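Chapter 8
Baskets, Bins and Other Places to Put Things

Every household owns one basket that was bought to solve a problem and has since become the problem. It sits by the door or at the end of the table and collects keys, dead batteries and a single glove. Before we get to shelves and closets (Chapter 17), we need to deal with the basket.

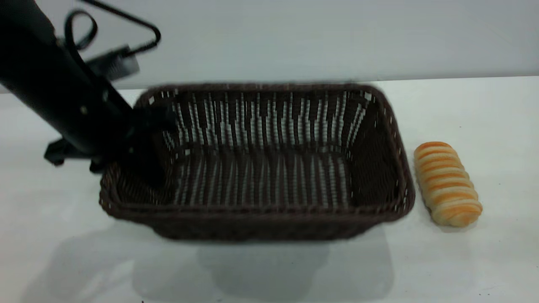
By Elsa Wallin
Revised by Setsuko Amano, 17 Mar 2018

Start with shape. A rectangular basket with rounded corners gives up a little room at each corner and is kinder to sleeves. Synthetic rattan wipes clean, which natural wicker resents. A dark brown weave hides dust very well — also paper clips, hairpins and anything else dark and small.

Now clear a table. All of it, please, including the part you think of as permanent. Put the basket near one side and leave the rest bare for sorting.
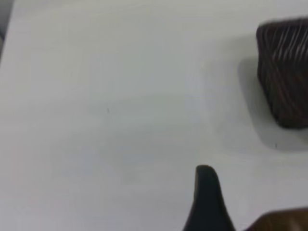
You will want to fill that space at once. Resist. In the Dalen household, whose July cleanup we follow through this chapter, the first pass produced 36 objects and almost 17 arguments, most of them over string.

Key terms: catchall, open storage, sorting surface, rim height.

Before you read on, write down what you believe is in your own basket. Keep the list. You will need it for Exercise 8, and so will whoever lives with you.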